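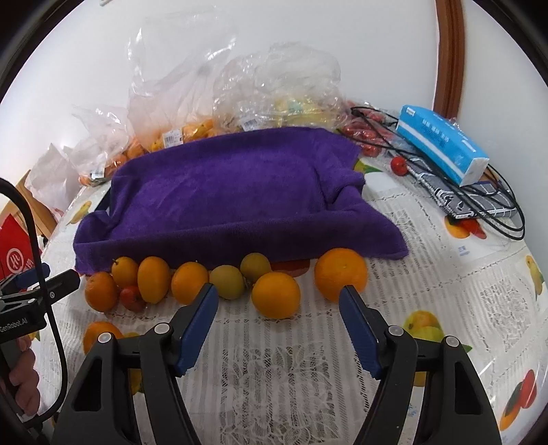

Ballavell to Open Second Restaurant in Brorcombe This September

BRORCOMBE, 05/06/2022 — Ballavell, the family-run neighborhood restaurant that has been feeding Tulenus for seven years, is very happy to announce that it will open a second dining room in Brorcombe this September. The new restaurant will be called Rana, and it will serve breakfast, lunch and an early supper in the old seed merchant's building at the bottom of Market Hill.

Regular guests will know that this has been a long time coming. Owner and head cook Nelu Nedelcu first looked at the building three winters ago, on a wet afternoon when the roof was leaking into a row of buckets and the front door would only open if two people leaned on it. He went home and drew a floor plan on the back of a fish invoice, and that floor plan, with a few changes for the fire exits, is more or less what the builders are working from today.

"I kept driving past it," said Nedelcu. "I would be on my way to pick up flour or drop off a knife for sharpening, and somehow I would end up on Market Hill with the engine running, looking in the windows. My wife told me I had better either rent the place or find another road. So we rented the place, and I still take that road, and now I have a key."

Rana will cover 1,967 square feet over two floors, with the kitchen and a long counter downstairs and a quieter room above for families and larger parties. The counter is the part Nedelcu talks about most. Guests who sit there will be able to watch the bread come out and chat with the cooks if the cooks are not too busy, and it will be kept for people who walk in without a booking. The upstairs room can be reserved in the usual way, by telephone or by stopping in.

The menu will be shorter than the one at Ballavell and will lean toward the kind of food the staff there like to eat before service. Guests can look forward to sour soup with dumplings, slow-cooked beans with smoked onion, roast chicken with garlic sauce, cornmeal with soft cheese and a fried egg, and a cabbage pie that has been on and off the Tulenus menu since the first year and gets asked for whenever it is off. Breakfast will be simple — eggs, toast, porridge, good coffee and a sweet cheese bun that is baked each morning and sold until the tray is finished. There will be a children's plate, half portions of nearly everything, and several dishes made without meat.

Bread for both restaurants will be baked at Rana once it is up and running, and that is a change the team is especially glad about. The oven at Ballavell was bought secondhand and has served faithfully, but it holds only so many loaves, and on busy weekends the kitchen has had to stop offering seconds of bread. The new oven was delivered last month and had to come in through the rear wall, with a good deal of help from the neighbors, who were thanked with lunch.

Diners in Tulenus can rest easy, as Ballavell itself will stay just as it is. The same team will be in the kitchen, the opening hours will not change, and the lamb stew will remain on the menu through the colder months. Nedelcu plans to divide his week between the two kitchens, at least until Rana has found its feet.

Rana is now hiring cooks, servers, a baker and two kitchen porters. Previous restaurant experience is welcome but not required for most of the positions, and training will be given at Ballavell over the summer so that everyone has had a chance to work together before the doors open. All staff will share a meal before each shift, as they do in Tulenus, and tips will be split evenly between the kitchen and the dining room.

Before the official opening, the restaurant will hold a neighbors' supper for 200 guests, served in several sittings over one evening. Places will be offered first to people who live or work on Market Hill, and after that to anyone in Brorcombe who would like to come. Supper will be free, with a jar at the door for the town's school breakfast fund. Last year's harvest supper at Ballavell raised $3,380 for a similar fund in Tulenus, and the team would dearly love to see the new neighbors do as well.

"We want people to come in with their boots on," said Nedelcu. "Come for a coffee, come for a bowl of soup, bring your mother, bring the baby. If you don't like the cabbage pie, tell me and we'll talk about it."

The opening day, full menu and booking details for Rana will be shared in the coming weeks. Anyone interested in a job or a place at the neighbors' supper is invited to ask at the front desk at Ballavell during opening hours, or to leave a note in the mailbox at the Market Hill building, which is checked every morning.

About Ballavell

Ballavell is an independent restaurant in Tulenus serving home-style cooking for lunch and dinner. It is owned and run by Nelu Nedelcu and his family.

Press contact: Nelu Nedelcu, Ballavell, Tulenus. Calls are best made between lunch and dinner service.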